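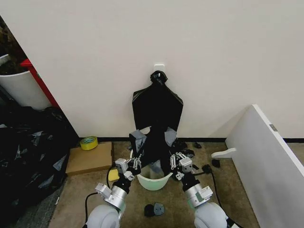
ピテトゥム杯決勝、アリアガが5ラン差で初優勝 最後の一球までもつれた名勝負

2023年3月27日

クリケットの20オーバー制クラブ対抗戦「ピテトゥム杯」の決勝がザヴィヴィア・グラウンドで行われ、アリアガが昨年覇者のスケルタスを5ラン差で下して初優勝を果たした。アリアガ142(6ウィケット)、スケルタス137(8ウィケット)。最後の一球を残した時点でどちらにも優勝の可能性があり、観客席は総立ち。いやもう、すごい試合だった!

男女混合のこの大会で、決勝に詰めかけた観客は1813人。入場口では試合開始のずいぶん前から列ができ、芝生席は両チームの旗で埋まった。アリアガのえんじ色とスケルタスの紺色がきれいに二つに分かれていたのに、後半になると席を移る人が増え、最後はどこが誰の応援席なのかわからなくなっていた。

決勝の主役は、なんといってもホイヤン・ツェ(アリアガ)だ。三番で打席に入り、最後までアウトにならずに80ラン。自身の大会最高得点を決勝の舞台で塗り替えた。そして締めくくったのは左腕スピンのエカテリーナ・コマン。最終オーバーを4失点に抑え、二つのウィケットを奪ってみせた。

重苦しい立ち上がり

トスに勝ったのはスケルタスのバルタサル・バニュエロス主将。迷わず先にボウリングを選んだ。朝方の湿り気が残るピッチで、ボールが動くうちに相手の上位打線を崩してしまおうという狙いである。

これがずばりと当たる。アリアガは二つ目のオーバーで先頭打者がスリップに捕られ、続くもう一人の一番手も、内側に食い込んでくる球に足を出しきれずLBW。守備側の外野配置に制限がかかる最初の6オーバー、いわゆるパワープレーで31ランしか取れず、失ったウィケットは二つ。大会を通じてここで点を稼いできたアリアガにしては、なんとも静かな序盤だった。

三つ目のウィケットは、走者同士の呼吸が合わなかったランアウト。浅いカバーの前に転がった打球で、片方が走り、片方が止まった。スケルタスの野手の送球は一直線にスタンプを直撃し、これには敵味方を問わず拍手が起きた。折り返しの10オーバーを終えて58ラン、3ウィケット。記者席では「120に届けば上出来」という声も出ていた。

ところがツェは落ち着いていた。無理に大きな当たりを狙わず、外野の間に転がしては一つ、また二つと走る。相手が野手を下げれば手前に落とし、上げれば頭上を抜く。打つ場所を先に決めているのではと思うほど、空いたところに球が飛んでいった。

流れを変えた終盤

15オーバーを終えて94ラン、4ウィケット。ここからがこの日の見どころの一つ目だ。

次のオーバー、ツェはスケルタスの速球派が投げた短めの球を、腰を回してスクエアレッグの向こうへ運んだ。この日チーム初のシックスである。打った瞬間に柵を越えるとわかる打球で、芝生席の子どもたちが一斉に追いかけていった。次の球は外側の緩い球。これを待ってサードマンの脇へ流し、フォア。二球で一気に空気が変わった。

一度下がった守備陣の手前を、今度は走って攻める。普段は下位を打つコマンがこの場面では早めに起用され、とにかくツェに打席を回す役目に徹した。バットに当てたら走る、当たらなくても捕手が弾いたら走る。派手な一打はないのに、二人が組んでいる間、スコアボードがほとんど止まらなかったのだから見事というほかない。

コマンは19オーバー目に捕られて下がったが、ツェは最後まで残った。20オーバー目の最後の球をロングオンの前に落とし、二つ目を走りきったところで個人得点がちょうど80に到達。バットを高く掲げるでもなく、膝に手をついて笑っていた姿が印象に残る。

チームは142ラン、6ウィケット。残り5オーバーで48ランを積み上げた計算だ。

「最初の10オーバーは、正直なところ全然リズムがつかめませんでした」と試合後のツェ。「でもベンチから『そこに立っているだけでいい』と声が飛んできて、じゃあ立っていようと。最後のほうは打つのが楽しくなって、何オーバー目なのか忘れていました」

主将バニュエロスの反撃

143を追うスケルタスの出足は、アリアガとは対照的だった。ピッチは昼を過ぎて乾き、球足も速くなっている。先頭の二人がパワープレーでためらいなく振り抜き、そのうち一人が捕られても、三番に入ったバニュエロス主将がすぐに勢いを引き継いだ。

この人の打撃は、見ていて本当に気持ちがいい。前に踏み込んで打つカバードライブは、振りの大きさのわりに音が軽く、打球だけがするすると伸びていく。この日も同じ場所に三度、まったく同じような軌道のフォアを飛ばした。10オーバーを終えて74ラン、2ウィケット。相手の同時点の得点を大きく上回り、連覇は目前かと思われた。

アリアガのブラウリオ・サバラ監督は、ここで守備の形をがらりと変えた。ポイントを深く下げ、代わりにショートミッドウィケットを置く。主将の得意なカバー方向をあえて一人で守らせ、反対側へ誘い出そうという配置である。記者の目には少々危なっかしく映ったし、実際に二つほどフォアを献上した。

それでも監督は動かない。そして16オーバー目、再びボールを託されたコマンが、それまでよりひと回り遅い球を投げ込んだ。51ランを稼いでいた主将のバットがわずかに先に出る。打球はふわりと浮き、ショートミッドウィケットの胸元へ。そこに人を置いたのは、まさにこの一球のためだったのだ。

このオーバーを終えてスケルタスは112ラン、4ウィケット。追いつくには十分な位置だったが、頼れる柱を失った影響は小さくなかった。続く3オーバーで21ランを加える間に、さらに二つのウィケットを失う。それでも下位打線は粘り強く、最終オーバーを前に133ラン、6ウィケット。残る6球で10ラン取れば優勝という、これ以上ない舞台が整った。

6球のドラマ

投手はコマン。ボールを受け取ると、自分で野手を一人ずつ指さして位置を直し、ゆっくりと助走に入った。

一球目、外に逃げる球を当てて1ラン。二球目はミッドウィケットへ強い打球が飛び、2ラン。ここは深い位置からの返球が少しそれて、慎重に構えていた捕手が体ごと止めた。三球目、レッグ側へ流して1ラン。残り3球で6ラン。十分に手の届く数字である。

四球目。前に出て振りにきた打者の足元で、球が鋭く曲がった。空振り、そして捕手が素早くベイルを飛ばしてスタンプト・アウト! アリアガ側の芝生席から、地鳴りのような声が上がる。

五球目は、代わって入った打者が当てきれず無得点。これで最後の一球、勝つためにはシックスが必要になった。5ランなら同点で、決着は延長のスーパーオーバーに持ち込まれるところだったが、打者の狙いははっきりしていた。

渾身のスイング。打球は高く上がった。ロングオンの方向へ、ずいぶん長い間、落ちてこなかったように感じる。柵のすぐ手前で待っていたのは、80ランを打ったばかりのツェだった。一歩下がり、半歩戻り、顔の前で両手に収めてそのまま後ろへ倒れ込む。足が柵に触れていないかどうか、審判が確認する間の静けさといったら! 指が上がった瞬間、えんじ色の旗が一斉に揺れた。

コマンは4オーバーを投げて20失点、3ウィケット。最優秀選手にはツェが選ばれたが、表彰台に呼ばれた本人はコマンの腕を引いて二人で上がり、記念の盾を半分ずつ持って写真に収まった。

両陣営の声

サバラ監督は就任三年目。昨年は準決勝で敗れ、今年は開幕から守備練習に多くの時間を割いてきた。「うちには一試合で100ランを打つような選手はいません。でも、捕るべき球を捕れば、どこが相手でも最後まで試合になる。きょうは全員がそれを信じてくれました」と話し、言い終わる前に選手たちから水を浴びせられていた。

コマンは最終オーバーについて「四球目は曲げるつもりでしたが、あそこまで曲がるとは思っていませんでした。最後の球は、手を離れた途端に高すぎたとわかって、あとはツェの顔ばかり見ていました。彼女が笑っていたので、たぶん大丈夫だなと」と振り返った。

一方、敗れたスケルタスのバニュエロス主将もすがすがしい表情だった。「カバーが空いているのを見て、うれしくなってしまった。完全に誘われましたね。悔しいですが、こんな試合ならもう一度やりたい。できれば来週にでも」

スケルタスを率いるノエミ・バウティスタ監督は、下位打線の頑張りをたたえた。「若い打者が最後の打席に立って、逃げずに振った。あの一振りを誇りに思います。結果は数メートルの違いでした。秋までに、その数メートルを伸ばしてきます」

最後の打者は今季に下部チームから昇格したばかりで、決勝がまだ大会三試合目。試合後しばらく打席の近くに座り込んでいたが、バニュエロス主将とツェが両側から手を差し出して立たせると、芝生席の両方から長い拍手が送られた。

次は秋のリーグ戦

両チームは10月に始まる秋季リーグでも同じ組に入っており、開幕節での再戦が組まれている。会場は今回と同じザヴィヴィア・グラウンド。こちらも20オーバー制で、決勝と同じ昼前の試合開始となる見込みだ。

アリアガは主力のほとんどが秋も残り、ツェは引き続き三番を打つ予定。サバラ監督は「コマンの打順をもう少し上げるかもしれない」とにやりとした。本人は隣で首を横に振っていたが、あの終盤の走りを見た人なら、監督の案に一票入れたくなるのではないだろうか。

スケルタスは夏の間に速球の投手陣を立て直す方針で、今大会では出番のなかった若手二人を練習試合で試すという。パワープレーでの攻守はこの日も相手を上回っており、あと少しの詰めが加われば怖い存在になる。

秋季リーグの入場券は夏の終わりに発売される。決勝を見逃した人は、ぜひ次こそ芝生席へ。早めに着いて、ロングオンの柵の近くに陣取るのがおすすめだ。

試合結果
ピテトゥム杯 決勝(20オーバー制、ザヴィヴィア・グラウンド)
アリアガ 142ラン、6ウィケット
スケルタス 137ラン、8ウィケット
アリアガが5ラン差で勝利
主な打者 ツェ(アリアガ)80ノットアウト、バニュエロス(スケルタス)51
主な投手 コマン(アリアガ)4オーバー、20失点、3ウィケット
最優秀選手 ホイヤン・ツェ(アリアガ)
観客 1813人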